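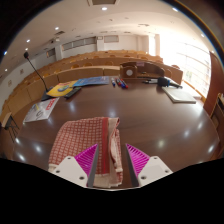 Thulani Baloyi wrote:
I don't agree that a speaker who projects well can skip the microphone. I have heard this at every evening lecture I've been to in Husville. The speaker walks out, says "I think you can all hear me," the front rows nod, and the people who can't hear have no way to answer because they didn't hear the question.

Re: Should the mic be required for talks?
rowQ_regular
Agree with Thulani. I wear hearing aids in both ears. With the mic on I get most of a talk. With it off I get the first half of each sentence, and then the speaker drops their voice and I lose the part that matters.

Re: Should the mic be required for talks?
pmellor
I started the thread, so let me restate what I was asking. Our history society has 39 members and we moved from the Greenwood library to a proper lecture hall last August. The library room was small and we never used a mic. The hall seats 141. Some of our speakers hate the microphone and say it makes them stiff. I would like to know if other groups make it a rule or leave it to the speaker.

Re: Should the mic be required for talks?
Annelies Hollenstein
We leave it to the speaker and I think that is right. I taught for a long time without amplification. A trained voice carries fine in a raked hall. What ruins a talk is bad amplification: popping, hum, a feedback squeal every time someone turns a page. I would take a clear natural voice over that.

Re: Should the mic be required for talks?
rowQ_regular
Annelies, how many of your visiting speakers have a trained voice? Ours are retired surveyors and a man who collects canal maps. He talks to his slides.

Re: Should the mic be required for talks?
Annelies Hollenstein
Fair point about the slides. I would still tell him to turn around before I'd give him a microphone. If he is facing the screen, a fixed mic won't pick him up either.

Re: Should the mic be required for talks?
dlk_sound
I run sound for a community theater, so take that as my bias. Two separate things are getting mixed up in this thread.

Loudness is one. A good voice can handle that in a quiet hall. Clarity is the other. Consonants are quiet, and they are the first thing lost with distance, ventilation noise and ordinary age-related hearing loss. People who say "everyone mumbles now" are usually hearing the vowels and missing the rest. A microphone close to the mouth fixes that at low volume. You don't need to blast anyone.

Also, if the hall has a hearing loop, the loop only carries what goes into a microphone. Turn the mic off and every person who switched their aid to the loop setting hears nothing at all. For me that settles it.

Re: Should the mic be required for talks?
pmellor
I didn't know that about the loop. There is a loop sign by the door. I'll ask the building office if it's connected to the desk mic or only to the handheld.

Re: Should the mic be required for talks?
dlk_sound
Ask them to show you it working, too. Plenty of loops have a sign and a dead amplifier.

Re: Should the mic be required for talks?
tuesdaychair
We made it a rule at Vidness after two complaints in one season. I put it in the confirmation email: "All our talks are amplified. Please come 10 minutes early so we can set the level." I have had one speaker object in all that time, and he went along with it. If you ask them on the night they will say no. If it's in the email they treat it like the parking instructions.

Re: Should the mic be required for talks?
Annelies Hollenstein
I don't mind the email. I mind the word "required." A speaker who is uncomfortable gives a worse talk, and then everyone hears a bad talk clearly.

Re: Should the mic be required for talks?
rowQ_regular
I'd like the chance to find out if it was bad.

Re: Should the mic be required for talks?
dlk_sound
Some practical notes on gooseneck mics, as a lot of halls have them on the front desk:

Bend the neck so the tip points at the chin, a little below the mouth. That cuts down on popping.
Stay within a hand's width or two. Past arm's length you are mostly amplifying the room.
Don't tap it or blow on it to test. Say a full sentence in your normal speaking voice.
Keep papers off the base. Paper noise travels through the desk.
If the speaker likes to walk, give up on the gooseneck and get a lapel or headset mic.

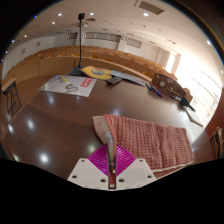
Can a speaker use a gooseneck mic sitting down as well as standing? It depends on the neck, so set it for one position and ask the speaker to stay with it for the whole talk.

Re: Should the mic be required for talks?
tuesdaychair
Good list. I'd add audience questions. The speaker should repeat each one into the mic before answering. We have 3 people on the rota who remind them from the front row, and it still gets forgotten.

Re: Should the mic be required for talks?
halfterm
Has anyone used the Prultero clip-on? We were offered a used one.

Re: Should the mic be required for talks?
dlk_sound
Haven't tried it. Check that it comes with its receiver and that the battery still lasts a full talk.

Re: Should the mic be required for talks?
pmellor
Thanks, all. I've drafted an email line based on tuesdaychair's and left out the word "required" — Annelies, that was for you. It says talks are amplified and gives a time for the sound check. The canal equivalent in our group is booked for spring, so he'll get a lapel mic if the building has one.

Re: Should the mic be required for talks?
Annelies Hollenstein
I can live with that wording. I still think some of them could do without.

Re: Should the mic be required for talks?
rowQ_regular
Please post what they tell you about the loop.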